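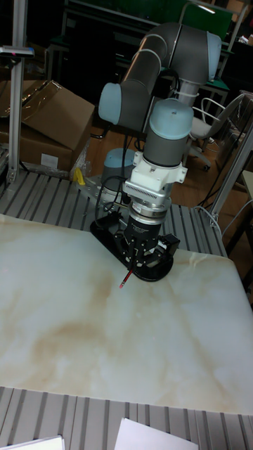
Roter Stift über einer glänzend weißen Platte in Marmoroptik, darunter ein Tisch aus Aluminiumprofilen.

Die falsche Fläche

Ein Plädoyer gegen Marmorimitat am Zeichenplatz

Wer mit Bleistift oder Farbstift arbeitet, spricht über Härtegrade, Papiergewicht und Licht. Über die Unterlage spricht man selten. Dabei bestimmt sie die Linie stärker als der Unterschied zwischen HB und B. Ich halte die glänzende Platte mit Steindekor, die sich in Werkstätten und Arbeitszimmern ausbreitet, für eine Fehlentscheidung.

Erstens die Härte. Ein einzelnes Blatt auf einer harten, glatten Platte gibt kaum nach. Die Mine trifft nur die Spitzen der Papierstruktur, der Strich wird dünn und blass. Wer das mit Druck ausgleicht, bekommt Rillen, und eine scharf gespitzte Farbmine bricht unter solcher Belastung früher. Zwei Bögen Löschkarton unter dem Zeichenblatt beheben den Mangel fast vollständig. Dann allerdings zeichnet man auf Karton, und die Platte ist nur noch Tischersatz.

Zweitens der Glanz. Eine hochglänzende Fläche wirft das Licht der Arbeitsleuchte zurück, und zwar bevorzugt aus dem Winkel, in dem man auf das Blatt schaut. Bei Graphit stört das, bei Rot auf Weiß verfälscht es die Beurteilung der Deckung. Eine matte, mittelgraue Unterlage kostet weniger und hat das Problem nicht.

Drittens das Dekor. Beige und hellbraune Adern verlaufen unregelmäßig, eine Hilfslinie dagegen soll gerade sein. Bei dünnem Papier scheint die Äderung durch und konkurriert mit der Vorzeichnung. Ich habe im Oktober zwölf Blätter auf einer solchen Platte der Firma Usta angelegt und auf mehreren davon eine Ader als Konturlinie mitgezogen. Das mag an mir liegen. Auf Grau ist es mir nie passiert.

Für die Platte spricht die Reinigung. Farbabrieb lässt sich feucht abnehmen, Klebebandreste ebenfalls. Wer mit Tusche arbeitet, wird das schätzen. Auch die Nutenplatte aus Aluminium, auf der solche Bretter manchmal liegen, ist für sich genommen keine Zeichenfläche – jede Nut zeichnet sich durch. Irgendeine Abdeckung braucht sie also. Warum diese ausgerechnet wie eine Hotelrezeption aussehen muss, erschließt sich mir nicht.

Mein Vorschlag: Linoleum, 2 mm, auf einen ebenen Träger geklebt, matt, ohne Muster. Es gibt leicht nach und lässt sich erneuern, wenn es verkratzt ist. Wer die Marmorplatte schon besitzt, legt einen Karton darüber.

Kommentare

Yen-ting Shek
Bei der Härte stimme ich zu, beim Glanz nicht. Leuchte seitlich stellen, fertig.

Clémence Baudry
Linoleum riecht monatelang nach Leinöl. Bitte erwähnen.

Antigoni Triantafyllou
Welcher Löschkarton, welches Gewicht?

Sze-wing Cheng
Die Adern kann man auch von hinten mit grauem Papier abdecken. Mache ich seit Jahren so, einfach unter das Zeichenblatt legen.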